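Print this page | E-mail this to a friend

A Sunday at the Festmont kitchen lab

16 June 2019

So I finally got myself to the open day at Festmont, the test kitchens out past Skolley where they work on robot arms for the home. I'd been meaning to go since May, when Sorin Spahić (he writes their house rules) gave a talk in town and I came away with a page of scribbles and way too many questions.

First thing they hand you is a visitor badge and a sheet of rules, and I loved the sheet! Plain words, big type. Stay behind the yellow line while an arm is powered. Ask before you touch the counter. If anyone yells "stop," everyone stops, guests included. Lertchai Jitpraphai, who led our group, made us all yell it once for practice, which the kids thought was the best part of the day.

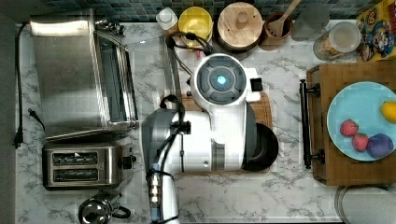
Who is allowed to press the emergency stop?
Anyone in the room. Staff, guests, kids, it makes no difference, and you don't have to explain yourself afterward.

I asked Lertchai how often people press it by mistake. He said they logged 647 stops last year and he'd be happy with more. Every one goes in a binder with the time and what the person was worried about, and the shift can't start up again until 2 people have signed the page. I flipped through a bit of it (allowed, I checked). One entry just says "sleeve."

Then there's the setup card, which they call the Arnero card after the room where it was first tried. Before a run you go down it line by line: cords, lids, anything with a handle,
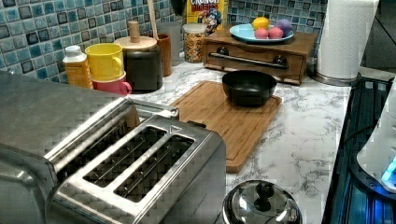 and then the reach check, where the arm goes through its whole range at slow speed with the operator's hand on the button. Sorin told us the old card was twice as long and people skimmed it, so they cut it down. I wish my own workplace would try that!

Lunch was sandwiches in the Chisholm room. I'd go again, but wear flat shoes and get there early for parking.

Search this site: enter keyword Go

We use cookies to improve your visit. OK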